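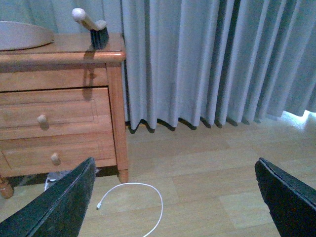 Ich gebe zu, ich hatte mir das Regelwerk bei Praten dicker vorgestellt. Es sind 4 Seiten! »Die 3 wichtigsten Punkte kann bei uns jeder auswendig«, erzählt mir die Leiterin der Testwohnung und lacht. Erstens: Kabel am Boden werden vor jeder Fahrt gemeldet. Zweitens: Schubladen nur am Knopf greifen, nie an der Kante. Und drittens? »Wer den Not-Halt hat, legt ihn nicht weg, auch nicht für einen Kaffee.« Seit Dezember gilt das auch bei Rakska (fast 1000 Läufe sind schon protokolliert). Streit gibt es noch ums Tempo: »Mir ist es zu schnell.«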